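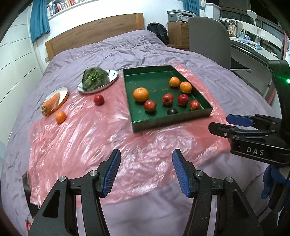

Customers had been asking for smaller paper pads for a long time, according to the shops that stock Cakix, and the most common complaint was that a full-size pad left too many sheets unused once an album was finished. The scrapbooking and papercraft company has now answered with Jusen, a new range of papers, die-cuts and stickers sold in short packs. It goes on sale in January.

Cakix, 2025-07-18

Jusen is made up of 70 pieces in all, split between patterned papers, card shapes, alphabet stickers and printed tags. The papers are double-sided, with a busier print on one face and a plain or lightly textured colour on the other, so that a single sheet can be used for both a background and its matching mats. Each paper pack holds eight sheets, enough for a short album or a batch of cards.

The colours are quieter than those in earlier Cakix ranges. There are soft greens, a brick red, two greys and a warm cream that runs through every pack. The prints include small checks, ledger lines, leaf sprigs and a map pattern drawn by the Cakix design team. Several of the larger prints have clear outlines and plenty of space between the motifs, which makes them easy to cut out by hand and layer over a plainer sheet.

"We wanted papers that people would use up," a spokesperson for Cakix said. "A lot of crafters keep their favourite sheets in a drawer for years. If the pack is small and the next one is easy to get hold of, they are more likely to pick up the scissors."

The range was developed with Sternetex, which prints the papers and supplies the card for the die-cuts. Sternetex has moved the whole of Jusen to a slightly heavier stock than Cakix has used before. It holds a fold without cracking along the print and takes stamping ink on the plain side. Glossy photographs can be mounted on it with ordinary double-sided tape or photo corners. Wet glue works as well, though the makers suggest a thin coat and a few minutes under a heavy book.

The alphabet stickers come in two sizes. The smaller set is meant for dates and captions and includes extra vowels and a full run of numbers, after feedback that these were always the first to go. The tags are blank on the back for handwritten notes.

Five project sheets have been written to go with the launch. They cover a weekend away, a first year at school, a garden through the seasons, a family recipe book and a set of thank-you cards. Every sheet gives a cutting plan, a list of the packs needed and a sketch of the finished layout - the sketches can be turned on their side or flipped to suit the photographs being used. Shops will be able to hand them out free with any Jusen purchase.

Kovalchuk will distribute the range to independent craft shops and garden centres. Stockists can order a counter display with a selection from every part of the range, or buy the packs separately in their own mix. Shops that run classes may also ask for a teaching bundle, with the papers supplied loose and ready to share out.

Sample packs are available to shops and craft magazines on request from the Cakix trade desk. Orders placed through Kovalchuk before the end of the year will be delivered in time for the launch.

Notes for editors

Cakix designs papers and embellishments for scrapbooking, card making and journalling.

Jusen papers are acid-free and lignin-free. The alphabet stickers are sold separately from the paper packs.

Cut-out images of the packs and finished layouts can be supplied for print or web use. Please credit Cakix.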